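Home Papers Authors Issues Contact
29/12/2021
By Beril Altıntaş and Volodymyr Horobets

4. What counts as doing the laundry

The claim that household robots are nearly ready rests, in most of the papers we read, on a success rate. We have no quarrel with success rates. Our quarrel is with the word in front of them. "Laundry" in a results table can mean anything from pulling a single towel off a flat surface to emptying a full machine into a basket and carrying it away, and the reader is often left to work out which was meant from a supplementary video.

For this section we broke the job into the steps a person would recognize: bring the basket, open the door, load, close the door, start the cycle, open again, unload. Each step was scored alone and then as part of a chain. The platform is a two-armed machine with a parallel gripper on each arm, driven by the Melus controller described in Section 2. Figure 4 gives four views of the washer station.

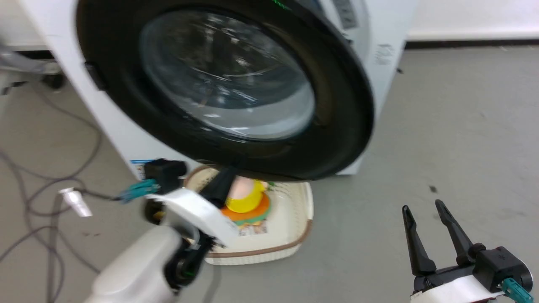 Scoring steps alone flatters the robot. When the basket is already where it should be and the door is already open, putting something into the drum is a short reach with a wide target. We ran 30 chained trials under a fixed starting layout, and 21 of them got as far as an open door with no help from the operator. Only 13 finished the load and close steps as well. The same controller, given each step alone with a reset in between, looked a good deal better, and it is the second kind of number that tends to reach an abstract.

Perihan Aydoğan, who scored the trials, kept a separate log of what she called soft rescues - a basket nudged back into reach, a door steadied by hand. We counted any trial with a soft rescue as a failure. Other groups do not always say what they do with theirs. Drestel, whose benchmark we otherwise admire, allows one operator contact per run, and we could not tell from the published rules whether straightening the basket uses it up.

4.1 The door 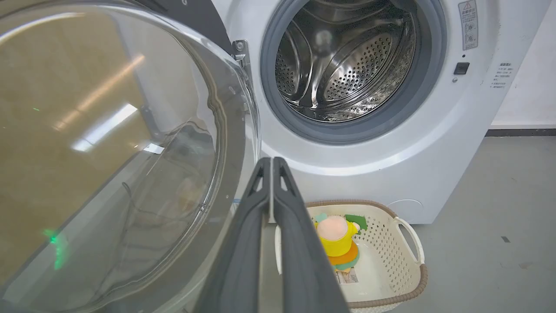

Doors are where most of our lost time went. A person opens a washer without looking, and feels the latch let go. Our grippers have no sense of touch worth the name, so the controller must judge from camera images whether the door has moved, and the part of the door it has most trouble with is the glass. A deep, curved bowl such as the one in Figure 4 carries the color of the wall and long white streaks from the lights overhead, and these slide across it as the camera moves. The Cultmont depth filter we tried first treated some of those streaks as solid edges. Masking the glass and tracking only the rim helped, though it meant writing a rule for this kind of door, and we would not expect that rule to survive a visit to another kitchen.

The swing is a second problem. The basket has to be close enough to the machine for a short transfer and far enough away that door and arms can pass. People solve this by shoving the basket with a foot. We solved it by marking a place for the basket before the trials began, and we admit that this takes a decision away from the robot that belongs to the chore.
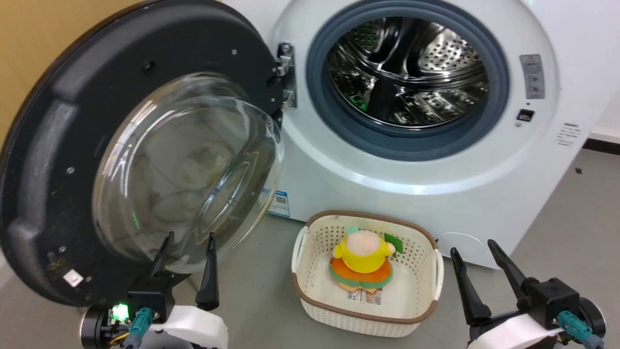

We also want to be plain about the load. A soft toy is a kind object. It keeps its shape, it can be gripped almost anywhere, and its bright colors stand out against pale plastic and gray steel. A wet bedsheet does none of this. Uzma Jatoi repeated part of the study in April with mixed cotton items and stopped early, after the grippers kept drawing out one item with another wrapped around it. Those runs are too few to report as a rate, and we leave them out of Table 3.

4.2 Time and supervision

Closing the door is the step we expected to be easy. It asks for a push in the right direction, held long enough for the latch to catch. The trouble is that a nearly closed door and a closed door look much the same to a camera, and the controller was content with either.

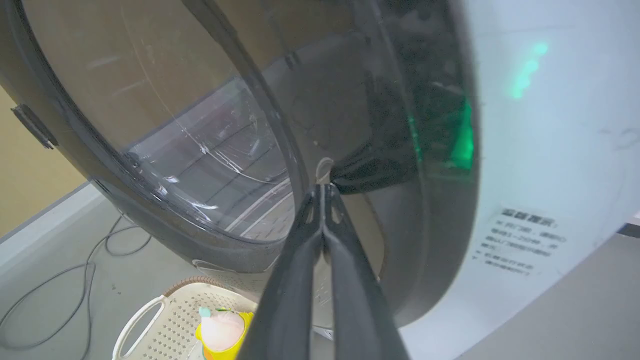 The median time for a completed chain was 223 seconds, not counting setup. Dilek Bozkurt has argued to us that speed is the wrong complaint, as a slow robot working in an empty house costs its owner nothing. We would accept this if the house could be empty. In our trials an operator stood within reach of the stop button throughout, watching a machine do what the operator could have done and gone home.

Yazıcı's field report draws a more hopeful lesson from similar data, treating each failed step as a training problem that more demonstrations will fix. Some of them may be. We collected further demonstrations of the door step and saw improvement on that door, in that room, under those lights. Whether any of it carries over to a different machine is taken up in Section 5, where the results are weaker.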